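Gertraud Kälin
October 10, 2019

1/ A few people asked how I finally got my late aunt's recipe cards sorted. I said I would write it up, so this is a thread. It has taken me since August.

2/ My aunt ran the kitchen at a guesthouse in Festhorpe for most of her working life. She wrote everything on index cards and never threw one out. When the cards came to me they were in shoe boxes, with rubber bands that had gone brittle.

3/ The final number of cards is 3,869. I know this because I numbered every one in pencil on the back, lower left corner. Pencil only. Ink bleeds through old card stock.

4/ Many are duplicates, or near duplicates. She would change the sugar in a plum cake and write out the whole card again. I kept all of them. The changes are the interesting part.
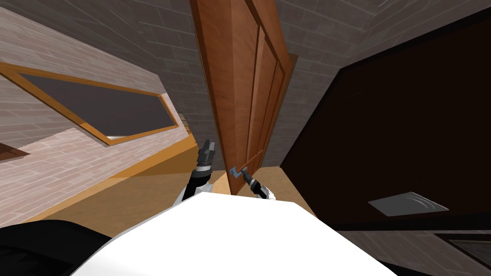
5/ First decision: sort by dish, by date, or by box? I went with box. The order she left them in might mean something, and once you break it you can't get it back. You can always make an index by dish later.

6/ So each card got a box letter and a number. C-114 is the hundred and fourteenth card in box C. I wrote the same code in a spreadsheet with the title, the main ingredient and anything odd.

7/ Odd things so far: phone numbers, a knitting pattern, a list of who owed her eggs, and one card that only says "not again."

8/ Her handwriting is fine until she gets in a hurry. Then "tbsp" and "tsp" look the same. If I can't tell, I put a question mark in the sheet and move on. I do not guess. A tablespoon of cloves will ruin your day.

9/ She also used cup names. "One Baumgartner of flour" stopped me for two weeks. Baumgartner was the store that gave away enamel mugs, and she used one as her measure. My cousin still has the mug. It holds a little more than a standard cup.

10/ Scanning: I used a plain flatbed at 200 dpi to start and regretted it. Fine for reading, too soft for faint pencil notes. I redid box A at a higher setting and kept that for the rest. Scan both sides even when the back looks blank.

11/ File names are the card codes and nothing else. I tried putting the dish in the name and ended up with "plumcake_new_final" on the first evening – never again.

12/ Storage. I bought Sutell card boxes, the long ones with a lid. They are sturdy and the cards stand upright without bending. They are not cheap. I got 5 and will need one more.

13/ No plastic sleeves for the greasy cards. Grease plus plastic means they stick. I put a sheet of plain tissue between them and that has worked.

14/ For the index I looked at a paid program called Kinance that a coworker likes. It does a lot. I wanted a list I could print, so I stayed with the spreadsheet.
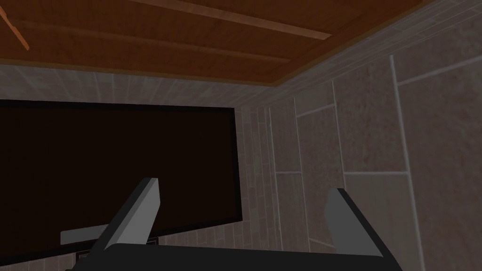 Renske: My grandmother's cards are the same, all in her own shorthand. Did you type out the full recipes or just the titles? I keep starting and giving up around the cookies.

15/ Titles only, Renske. Typing out every recipe is how I gave up the first time, two years ago. Now I type a full recipe only when I cook it. That way I catch the mistakes as well.

16/ Cooked so far: the plum cake (three versions), barley soup, a cabbage dish my brother remembered and I didn't, and vinegar cookies. The vinegar cookies are better than they sound. The second plum cake is the best one, and she seems to have agreed, judging by the stains.

17/ Things I would do differently. Number the cards before reading any of them. I lost whole evenings reading. Also wash your hands and skip the hand cream, which leaves marks.

18/ Next is the index by ingredient. I have done A through F. Eggs are going to take a while.

19/ If you have cards from the Festhorpe guesthouse, or ate there and remember the barley soup having something green in it, please send me a message. The card says "green, as usual" and I have no idea what that was.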